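Plorberg shirt set, README

Student project of the Plorberg robotics club. Last changed July 9, 2025.

The set holds 80 recordings of one arm picking up and folding T-shirts. Eliseo Chávez ran the arm for most of them; Liette MacPherson did the rest and wrote the labels. We started in March with towels, which are kept in a separate folder and are not part of the 80.

Shirts are dropped on the dark cloth in a heap before each run. Printed ones are marked "print" in the labels file, plain ones "plain". 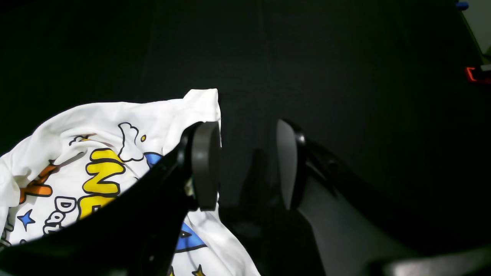
Each run has its own folder with the wrist video, the joint log and a short notes file. Runs 17 and 20 have no joint log - the video is fine. A grasp is labelled "closed" only when both pads are on the fabric. If the driver gave up, the run is labelled "stopped" and kept.

To do: relabel the 4 runs marked "unsure", and rename the Otport folder to match the others.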